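Search this site
Enter keywords

Fidholm opens its robot hall to visitors in February

RERNWOOD – Fidholm welcomed 200 visitors to its open day in February, where guests could watch a two-armed robot do small desk work at close distance. It was the first time the hall in Rernwood was open to the public.

The main task of the day was the packing of a pencil case. Visitors could follow it from 8 in the morning.

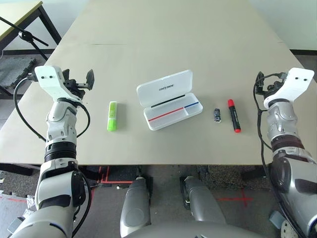 The pencil case stands open between the two grippers, with a highlighter and a red-capped marker on the table.

"People expect that a robot lifts heavy things," said Rania Farouk, who leads the demonstration program. "A pen is a more difficult object. It is thin, it rolls, and the hand must come to it from the correct side."

The exercise belongs to the Vondo project, in which Fidholm studies the handling of everyday objects. The team has recorded 884 practice runs until now – almost all of them with office and school supplies. 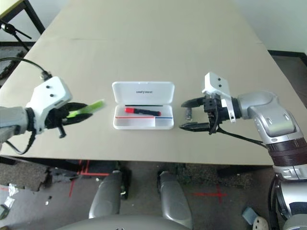 Fidholm News, Issue 8

In the second picture the left gripper holds the green highlighter, while the red-capped marker lies in the tray.

Hatem El Ouafi, project engineer, answered questions from school groups. The next open day is in preparation, and schools can already register by the visitor desk.

Related items
Fidholm and Gaber extend their cooperation
Vondo project: first results
How to find us in Rernwood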